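Ticket 2631
Subject: Tan towels from the Leno set still shedding fluff, and one won't fold square
Opened by: Auður Thorlacius
Product: Leno bath and hand towels, tan, terry, with the stripes near one end
Status: Waiting on customer, then reopened, then closed by customer

First message

Hi there! I bought the Leno towels in tan in February, a set of 6, and I've been putting off writing because I figured they'd settle down. They haven't. There are two separate problems and I wasn't sure if you wanted two tickets, so I've put both in one and you can split them if that's easier on your end.

Problem one is fluff. It comes off on everything, mostly on dark things, and my navy sweatshirts look like I've been hugging a sheep. I wash the towels on their own now and I still get a thick gray-tan mat of lint in the dryer filter every time.

Problem two is that one of the towels has gone out of shape. I fold in thirds the long way and then in half, same as I've done since forever, and five of them come out as nice neat bricks. The sixth one leans. If I line up the edges, the stripes don't meet, and if I line up the stripes, one corner sticks out past the rest by the width of my thumb. It drives me up the wall (I know, I know, it's a towel).

What I've tried so far: a longer spin, a shorter spin, drying on the line, drying on low, and ironing it, which I've never done to a towel before and don't plan to do again.

Reply from Bastberg Home support

Thanks for getting in touch. Please let us know the wash temperature, whether you use fabric softener, and whether the towel is out of shape when laid flat on a level surface. Please smooth it by hand without stretching it and compare the two long sides.

My answer

OK, did all that! I wash warm, and yes, I was using softener, the Darwish one in the big bottle. I've stopped as of today.

For the flat test I tried the bed first and that was useless, everything sinks in the middle. You want something with a bit of grip that doesn't give. A plain mat on a hard floor is great for this, the towel stays where you put it and you can see straight away which side is wandering off.
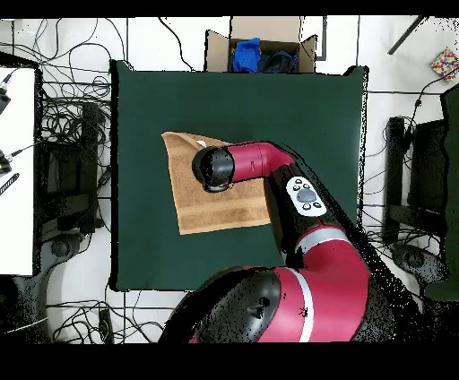

The trick is to start from the end with the stripes and work away from them. I was starting at the hem before, and the hem on the bad one is the part that's pulled, so I was copying the mistake all the way down. When I smoothed it from the stripes, the first half lay fine and the last bit fanned out toward one corner. So I think the stitching along the hem has shrunk and the towel itself is OK. Does that sound right to you?

I measured the long sides with a sewing tape and one is 23 millimeters shorter than the other. The other five towels are even, or as near as I can tell.

Reply from Bastberg Home support

That does sound like hem shrinkage. Please soak the towel in cool water, lay it flat, and ease the short side out by hand while it is damp. Leave it to dry flat. For the lint, please run two washes with no softener and half the usual detergent, and keep the load small.

My answer

Reporting back! Sorry for the wait, we had guests and every towel in the house was in use, including the leaning one (my sister got it and didn't say a word, so maybe it's just me).

The soak helped a lot. I eased the short side out a little at a time, pressed the corners down with my palms and left it overnight. It's still a tiny bit shorter on that side, but the stripes meet when I fold it, and it sits in the Brusus cabinet with the others without sliding off the pile.

Lint: first wash, no real change. Second wash, much better. I did a third for luck and the filter was almost clean. I also turned the spin down from the top setting to 600 and they came out heavier and took ages to dry, so I wouldn't bother with that one unless you've got a good drying day.

One more thing I should've mentioned at the start. The care label says to wash before first use and I didn't, I hung them straight up because I was excited about the color. That might be half of this ticket right there.

You can close it from my side. If the hem pulls in again I'll reply here so you've got the whole history in one place. Do you sell the hand towels one at a time, by the way? I'd like two more in the same tan.

Reply from Bastberg Home support

Glad to hear it. Single hand towels in tan are available to order. Closing this ticket now; replying will reopen it.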